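Home | Guides | Budgeting | Shop Talk | Contact

How to Budget for Your First Cobot Cell Without Crying in the Parking Lot

9 min read 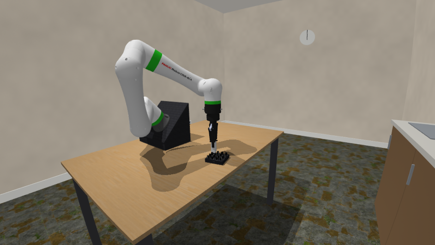
Ross wrote in after the first version of this guide to say that his quote for the arm was the only number in the whole project that never moved, and that I should have put that in the title. He added that his team at Karulbridge spent more meetings on the table than on the robot.

Fair enough, Ross. The title stays, but the table gets its own step.

What follows is the order I'd do things in if you have one small job to automate: picking slim parts out of a tray and putting them back somewhere, over and over, until everyone involved retires. It assumes a tabletop arm and one gripper.

Step 1. Write down the job before you write down the robot

One page. What the part is, where it starts, where it ends up, how heavy it is and how fussy the fit is. Add how many you need per shift. Our page said 2234, a number that came from a spreadsheet no living person would claim.

Do not skip the fussy part. Lowering a slim cylinder into a small tray is a different purchase from dropping a box on a belt, and your integrator will happily let you discover this on an hourly rate.

Step 2. Build the cell on a screen first

Set up the arm, the table and the tray in simulation. Ours has a CRX-10iA on a wedge-shaped block near the edge of a wooden table, with the gripper pointing straight down over the pegs. It also has a wall clock and a sink, so it is already better equipped than our shop.

Then check these:

- Can the arm get to every row of the tray without folding itself up?
- Is there room to lift the part clear before swinging away?
- Where does a person stand when they swap the tray?
- What does the arm pass over on the way?

Move the base and try again. Moving it on screen costs you a coffee. Moving it after the bolts are in costs you a Saturday and some goodwill.

Step 3. Split the budget into five lines

Use percentages until the quotes come in. Start from 100 and divide:

Arm and controller: 45
Gripper and fingers: 14
Mounting, table, tray fixtures: 12
Safety review and guarding: 11
Setup, training, spares: 18

These are mine, from one project we called Drilley. Yours will be different, and you'll be annoyed about a different line. If the gripper line looks too big, get a quote for custom fingers and come back when you've sat down.

Step 4. Price the table like it matters

A bench that is fine for a vise may not be fine for an arm that starts and stops all day. Ask the supplier what the surface and frame need to withstand, get it in writing, and budget for bolting the thing down. A nice wooden top renders beautifully. Find out what it does under load before you order one.

Step 5. Get two quotes, and make them match

We asked Vivus for one and a local shop for the other. They came back in different shapes -- one had training in it, the other had "commissioning," a word that can mean nearly anything. Send both bidders your five lines and ask them to fill in the blanks. Whoever complains about this will also complain later.

Step 6. Plan for the boring weeks

Put about a month between delivery and the day you count on output. If purchasing wants a firm date, give them one at the end of that month and look confident.

Still to come: spare fingers, and how many is too few.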